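首页 专栏 厨房与器物 清洁 收纳 旧文 关于本站

洗碗盆不该被水槽淘汰

近十年的厨房设计有一个默认前提:水槽越大越好,单槽优于双槽,台下盆优于台上盆。在这个前提下,洗碗盆成了过渡用品,租房时用一用,装修之后就扔掉。我的看法相反。一只形状合适的塑料盆,在多数家庭里应当长期保留,并且应当放在台面上使用,而非塞进水槽里当内胆。下面说理由,也说它的局限。

先说容积。常见的大单槽,注水到能够没过一叠餐盘的高度,用水量远远超过这叠餐盘本身的需要。水槽的底面积是按炒锅的尺寸设计的,餐盘只占其中一小块,其余的水都在陪泡。八月份我在自己家里做过一次记录,只记浸泡和初洗,不记漂洗。用水槽的那一组,全月合计1,370升;换成盆以后,同样的碗碟、同样的人数、同样的天数,降到369升。差距大于我的预期。两组记录都出自一户人家,没有对照,不能当作普遍结论,但方向是清楚的。

有人会指出,流水直接冲洗可以不用浸泡,省去这一步。这要看污物的性质。油脂用流水加洗涤剂可以处理,淀粉不行。粥、面糊、蛋液在盘面上干结之后,需要的是时间,而非流速。流水冲刷干结的淀粉,效率很低,多数人最后会改用指甲或钢丝球,盘面的划痕就是这样来的。浸泡是用时间换力气,也是用时间换表面寿命。既然要浸泡,就应该用与被浸泡物尺寸相称的容器。

再说碰撞。不锈钢水槽底硬,器皿落下去,受力集中在盘沿一点。玻璃和瓷的破损多数从边缘开始,盘心反倒少见。聚丙烯一类的塑料盆底有一定的弹性,盆壁受压会略微外张,接触时间被拉长,峰值力随之下降。这是很普通的力学,不需要实验室。我用过的Cleltis方盆,盆底厚度只有两毫米多一点,垫在台面上已经足够。更厚的盆并不更好,厚到没有弹性,就和水槽差不多了。

关于盆的形状,我的主张是平底、方形或者圆角方形。圆底盆看上去容量大,实际能让盘子站稳的面积很小,盘子总往中间滑,叠在一起,水进不去。平底盆允许两种放法:平叠和侧靠。平叠省地方,但是盘与盘之间贴合紧密,中间几只基本泡不到;侧靠占地方,胜在两面都能接触到水。我的做法是先侧靠,靠满一侧再考虑平叠。Leite出过一种盆底带凸筋的型号,意图是让盘子站立,结果凸筋之间藏垢,清理盆的时间比清理盘子还长,用了不到一个季度我就停用了。底越平越容易擦,这一点应当优先于其他功能。

盆的颜色通常被归为审美问题,我认为它首先是检查问题。深色盆看不出油膜,也看不出水有多浑,使用者往往在水已经失效之后继续洗。浅色盆的水一浑就能看见,换水的时机因此有了依据。纯白又过了头,茶渍和酱油渍很快会让人误以为盆不干净,从而过度刷洗。浅绿、浅灰、浅蓝都合适。Drevonow的目录里浅色款长期比深色款少,我不理解这种安排。

透明和半透明器皿尤其需要浅底。茶色玻璃盘是一个典型:盘心颜色深,边缘颜色浅,油膜附在上面几乎看不出来,放在不锈钢反光背景下更难判断。我检查这类盘子,习惯从盘沿看起。淡薄荷绿的塑料盆,盆底平整,茶色的椭圆玻璃盘叠起来靠在一侧内壁上,盘沿偏金黄,盘心偏褐而略显浑浊,两处颜色在浅底上分得很开。至于浑浊是玻璃本身的颜色叠加所致,还是表面有残留,单凭看不能下结论,要拿起一只对着光,再用手指抹一下。叠放时颜色会逐层加深,所以判断必须逐只进行,看整叠是看不准的。 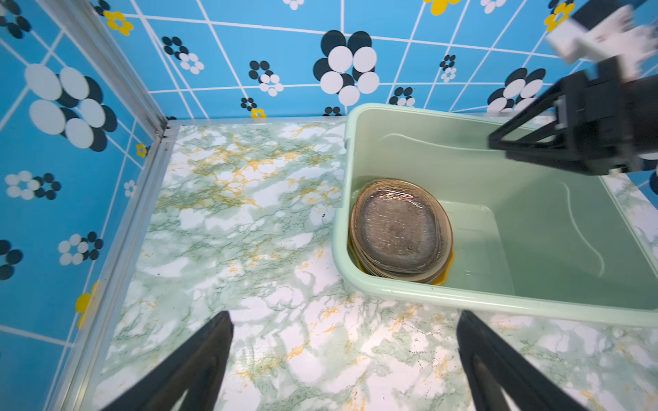 台面是另一个常被拿来反对洗碗盆的理由:放在台面上会积水,会磨花石材。这个担心有一部分成立。花纹台面上的水痕不显眼,带绿色或黄色纹理的尤其如此,盆就放在这样的大理石纹台面上时,盆沿外侧有没有水,要低头从侧面看才知道。靠墙一侧的接缝更要紧,台面与墙面相接的地方即使压了金属条,也不应当让盆沿长期抵在上面,留出一指宽,抹布能够通过就行。积水问题由此基本解决。磨花主要来自盆底夹带的砂粒,挪盆之前先提起来,不要拖。

盆壁的划痕也值得单独说一句。塑料盆用久了,内壁会出现弧形的白色细痕,多数是盘沿转动时留下的。划痕浅时不影响使用,刷得干净;指甲能够卡住的时候就应该换。塑料盆是耗材,承认这一点,选购时就不会在它身上花冤枉钱。Clevlow的一款盆标价高出同类很多,宣称耐磨,我用下来寿命没有相应延长,划痕出现的时间差不多。

反过来说,盆有它做不到的事。大号炒锅、烤盘、砧板放不进去,硬放只会把水挤出来。刀具不应当入盆,水一浑,刀口就看不见了。家里人口多、每餐碗碟超过两盆的,换水频率上升,节水的优势会缩小,到某一点上就不如洗碗机。我没有测过这一点在哪里,也不打算猜。已经装了大单槽的人也不必拆,水槽留给锅,盆留给盘子,分工即可。

我反对的是把盆当作水槽的廉价替代品来评价。两者尺寸不同,材质不同,适用的器皿也不同。厨房设计图上给洗碗机留位,给净水器留位,给垃圾处理器留位,唯独不给一只盆留出四十厘米见方的台面,用户只好把它塞到柜子底下,用的时候再弯腰取。取用麻烦,自然就不用了,然后得出结论说盆已经过时。这个结论是由图纸造成的。

如果要改,改动很小。水槽一侧留一段连续台面,不放调料架,不放沥水篮;龙头选抽拉式,出水能够到盆里;盆用完倒扣,底朝上晾干。沥水篮可以上墙,或者移到水槽另一侧。我家的厨房照这个办法改过,没有动水电,只挪了两件东西。

2023年9月12日

首页 上一篇 下一篇 返回顶部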